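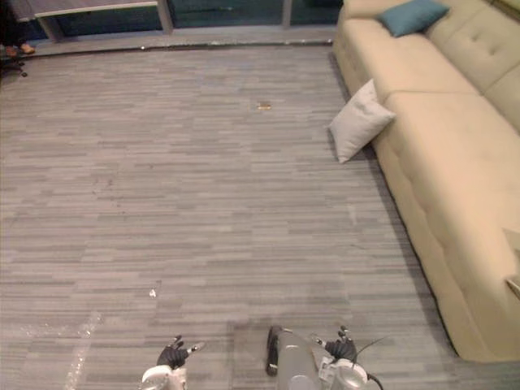 *Notes prepared by Kirsten Sveinbjörnsson. Seminar readings selected by Ditte Frandsen.*

# Unit 2: Candidates, Commentators and the Campaign Record

## Purpose of the unit

Students are expected to be familiar with the material on election law from Unit 1. This unit deals with what happens between the call of an election and the close of the polls, when a candidate's past is raised by people who are not themselves running for office. The main case is the Nosmont mayoral race, known in the local press as "Pastgate".

The readings come from opposing sides. Students should judge them by the same standard, whatever their own sympathies.

## Terms used

**Opposition research.** The gathering of public material about a rival. It includes voting records, court filings, old columns and recorded speeches. It is lawful in most circumstances and every serious campaign does it.

**Surrogate.** A person who speaks in support of a candidate without holding a formal post in the campaign. The campaign gains from what a surrogate says and may later decline responsibility for it.

**Fair comment.** A defence to a claim of defamation. In general terms, the remark must be recognizable as opinion, concern a matter of public interest, and rest on facts that are true. The details vary by jurisdiction and are set out in the course reader.

## The Nosmont case

Trinidad Marquez had served as councillor for Busia Ward and entered the race for mayor in October. Her main opponent was Bent Holst, the sitting deputy mayor. Early coverage concerned transit fares and the sale of the old ferry terminal.

The morning program on Egilsson Radio then read aloud from a student newspaper column Marquez had written while at university. The column criticized the police service in strong language. The host read four sentences from the middle of the piece and left out the closing paragraph, in which the author called for better pay and training for officers. The host told listeners that Marquez "hates the people who keep you safe."

Three features of the broadcast deserve attention.

1. The words read on air were accurate. No sentence was altered.
2. The omission changed the meaning of the column as a whole.
3. The host's conclusion was presented as a fact about the candidate's state of mind.

The station received 128 complaints. It replied with a standard letter stating that the program was clearly labelled as opinion.

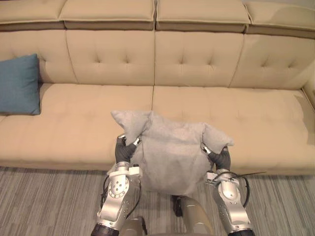
*Tufted sofa with padded headrests.*

## The response of each campaign

The Marquez campaign released the full column the same afternoon and then said nothing further for several days. Lærke Østergaard, who managed the campaign, later defended this choice in the interview included in the reader. Her view was that a second statement would have given the program another morning of material. Critics within the party thought the silence looked like embarrassment.

The Holst campaign did not repeat the claim. It also did not disown it. When asked by reporters, Holst replied that "voters can read the column for themselves." The host had by then appeared at two of his fundraising dinners. Students should consider whether this made the host a surrogate within the definition given earlier, and what further evidence would settle the question.

Holst won by 1282 votes. The readings disagree on how far the broadcast affected the result, and there is no reliable way to measure it. Polling was thin, and advance voting had already opened. Papers that simply assume the broadcast decided the election will be marked down.

## Points of dispute in the readings

The first group of authors holds that a candidate's published words remain fair material at any age. On this view, the remedy for selective quotation is fuller quotation, and the Marquez campaign had every chance to supply it.

The second group replies that the audience for a correction is seldom the audience for the original remark. Most people who heard the program never saw the full column. These authors would require broadcasters to carry a reply in the same time slot during a campaign period.

A smaller number of authors object to both positions. They argue that attention to a single broadcast hides the routine work of party staff, who had supplied the column to the station. Their evidence is a forwarded message whose origin has not been confirmed, and it should be cited with that caution.

## Preparation for the seminar

Read the full student column before reading any coverage of it. Bring a one-page statement on whether the station's reply letter was adequate, with reference to the test for fair comment.

Written work follows the department's style guide. Quotations from broadcasts must be taken from the transcript in the reader, with the time of the remark given in brackets.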